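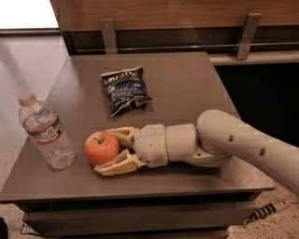
Según Kapoor, un brazo bien cuidado no se nota, y por eso le pedimos que se note el nuestro. En Clullon ponemos a punto brazos de pinza desde hace 12 años y aceptamos el reproche.

Quiénes somos

Un taller pequeño con mucha paciencia. Cada 30 días limpiamos los dedos, apretamos la muñeca y repetimos el cero - sí, también cuando el cliente jura que nadie lo ha tocado. Si algo baila, respondemos en 24 horas, normalmente con una llave Allen y un suspiro.
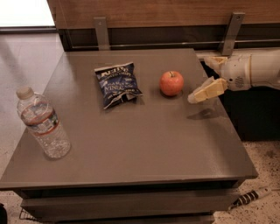
Puesta a punto: pinza abierta junto a la manzana.

El café lo ponemos nosotros. Los tornillos sobrantes, preferimos no comentarlos.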